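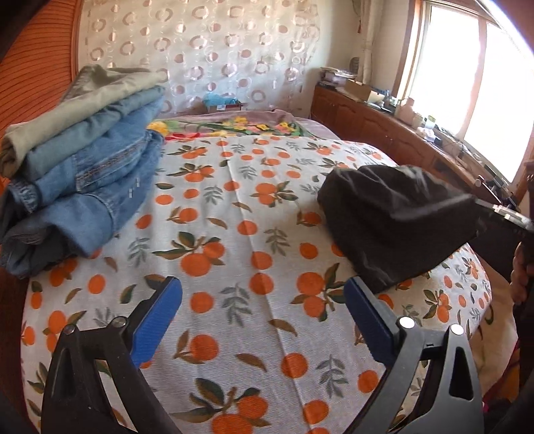
The back bedroom at Zakamine, with the orange-print bedspread and the folding pile up by the headboard

I had been meaning to go to the Zakamine open house for years, and every December I remembered it the week after it was over. This time I wrote it on the inside of the kitchen cupboard where I keep the coffee, and so I got there, on the number 42 bus from Soridis, in my good boots, with a thermos I never opened because they feed you from the minute you come in.

For anyone who hasn't heard of it, Zakamine is a house on the hill above Nadow where they teach housekeeping. I know how that sounds. I pictured aprons and scolding. What they run is a string of short courses for people who have just moved out, or just moved in together, or who have lived forty years in the same place and want to be able to close a drawer again. The courses are held in the rooms themselves, upstairs and down, and once a year they open the whole house so you can wander about and ask things.

There are 64 steps from the bus stop to the front door. I know because it's painted on the bottom one, which I thought was a kindness, although I would have liked a handrail more. By the top I was warm enough to take my coat off, and a lady in the hall took it from me and hung it on a hook with a paper number, and then gave me a cup of tea and a slice of something with plums in it. Tickets were 20 dollars and that covered the food, all the rooms and the afternoon talk.

I started in the laundry because the line was shortest. It's a long cool room with stone underfoot, and they were showing how to get candle wax out of a tablecloth with brown paper and an iron. My grandmother did the same, only she swore at it as well. I picked up a tip about drying sweaters flat over two towels (change the bottom one halfway through) and I've already used it.

The kitchen was packed and I only got as far as the pantry door. They keep their dried beans in old jam jars with the date written on masking tape, oldest at the front. I stood there longer than I needed to, mostly thinking about my own beans.

Then upstairs, and this was the part I'd really come for, the bedrooms. There's a front one, very proper and gray, and there's the back bedroom, which I liked so much that I went in three times. The bedspread is white with round oranges all over it, and little green and olive leaves, and sprigs of a soft gray-green in between. It's the sort of thing that might be too much on its own, but then the headboard picks it up - it's a curved wooden one with fine orange-brown stripes running across - and the whole end of the room goes a bit like marmalade. I don't know whether somebody planned it that way or just got lucky at a sale.

Behind the bed there's a sheer cream curtain with rows of rounded squares on it, like rings, in pale pink and silver. I'm a curtain person. I made mine for the living room myself, and they've been two inches too short since the day I hung them, so I notice other people's. With the pink-mauve blanket against it and that floral pillow in front, yellow and orange flowers with green leaves, you had three quite different patterns in one room and I didn't mind a bit. At home I'd been told never to put more than one pattern on a bed. I'm going to stop listening to that.

The back bedroom is where they talk about folding, and the pile up by the headboard was doing a lot of work in the conversation. Jeans at the bottom, folded into a good thick bundle, then a lighter blue denim piece, then an olive-khaki one on top with a soft rolled edge. The heavy-at-the-bottom rule is one I knew and have never once followed. I put things down in the order they come off the line, so I end up with trousers balanced on top of undershirts and then I'm surprised when the lot goes over.

The other thing they're keen on is which way the folds face. On the bed they had the folded edges turned in toward the middle. The idea, as it was explained to me, is that you can take hold of one piece by its fold and lift, without the one underneath coming along for the ride. I tried it when I got home with a stack of my husband's work shirts and it went fine until the fourth shirt, which has a collar with opinions.

There was something black still lying crumpled on the other side of the bed, and a woman next to me in the doorway said how glad she was to see it, and I knew just what she meant. Our own bed has had a heap on it since summer. We got talking about chairs, and whether every bedroom has one that nobody can sit on, and we blocked the door for so long that people had to squeeze around us to get in. Sorry, if that was you!

The afternoon talk was down in the dining room, given by a couple from Hadgu, the linen shop in Nadow that supplies some of the bedding for the courses. They went through how to tell when a sheet has had its day (hold it up to the window) and what to do with it afterward. I hadn't thought of cutting the good edges into pillowcases. They also said that a bedspread ought to be turned end for end every time you wash it, so it fades evenly, and there was a murmur along our row from everyone who never has. They had remnants for sale in a basket by the door and I came away with a yard of green stripe that I have no plans for whatsoever.

A few practical things if you're thinking of going next time. Go early, before eleven if you can, as the upstairs landing is narrow and by lunch there's a real shuffle. The bus back runs only once an hour after four, and the shelter leaks. You can bring children, and there was a button-sorting table for them in the hall that had several grown men at it when I left. The plum cake recipe is on a sheet by the coat hooks, but they had run out by the time I thought to ask, so if anybody reading this took two, I'd be very grateful for a copy.

I've put my name down for the spring course, the one on closets and drawers. It's three mornings in the back bedroom, bring your own clothes in a bag, the messier the better according to the leaflet. Mine are ready to go.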